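Chapter 5
Showing the Robot What You Mean

Try to write down how you hang a coat on a hook. Really try it, in sentences, with enough detail that a machine with no experience of coats could follow along. Where do your fingers go? How hard do they squeeze? At what moment do you let go, and how do you know that the loop has caught? Most people give up after half a page, and the page is usually wrong.

Now hang up the coat. It takes a second or two, and somebody watching you learns nearly everything the half page left out.

This chapter is built on that gap. In Chapter 4 we told the arm where to be at each moment by listing joint angles. The method is wonderful for welding a seam that never moves, and miserable for picking up a stuffed toy. From here on we will teach by demonstration: a person performs the task through the robot's own body, the computer records what the joints and the cameras report, and a learning program looks for the pattern that connects the two.

There are two common ways to give a demonstration. In kinesthetic teaching, you take hold of the arm itself and move it through the task, with the motors relaxed enough to let you. In teleoperation, you stay out of the workspace and steer from somewhere else, using a joystick, a tracked glove, or a second arm of the same shape. We will call that second arm the leader and the one doing the work the follower. Leader arms are a joy to use — after a few minutes your attention slides off your own hands and settles down at the far gripper.
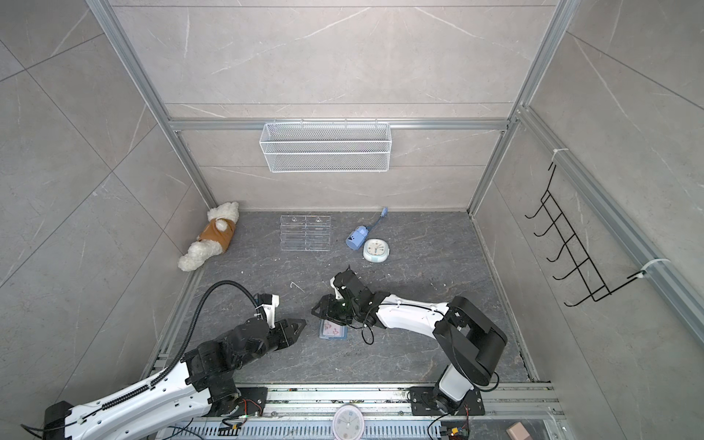

Figure 5.1 A two-arm workspace for household objects. Both arms are mounted on the front rail.

Look at Figure 5.1 the way a demonstrator would, and the questions come quickly. A plush bear can be squashed and still be picked up, while a round alarm clock lying face up offers very little to grab. A small bent wire hook has to be pinched in one of only a few places. The handheld device brings its cable along, and a cable has ideas of its own. Then there are the places where things might go: a mesh basket on the back rail, a rack with prongs on the right wall, a clear organizer with compartments. Which arm should reach for what? Could one hold while the other lets go? You will make choices like these hundreds of times without noticing, and every one of them ends up in the data.

That last point deserves a moment. A demonstration records the task and also your habits. When Urmila Bansal trained the first group of operators on the Drundus project, she had each of them put the same toy into the same basket, and then played back the joint recordings side by side. She could tell the operators apart by the third recording. One always came in from above. Another paused before closing the gripper, a tiny hesitation that the trained policy later copied faithfully, pause and all! The team kept 128 demonstrations from that round, and Section 5.3 works through what happened when they removed the slow ones.

You will need no special hardware for the first half of the chapter. The exercises use the Ratus recordings that come with the book, sampled at 27 frames per second. If your lab has a pair of arms, so much the better; Section 5.4 covers pairing a leader with a follower and checking that the two agree before you close a gripper on anything you care about.

Key terms in this chapter: demonstration, kinesthetic teaching, teleoperation, leader, follower, episode, policy

5.1 What Gets Recorded

An episode is one attempt at a task, from the starting pose to the moment the operator ends the recording. Inside it are two streams that must share a clock.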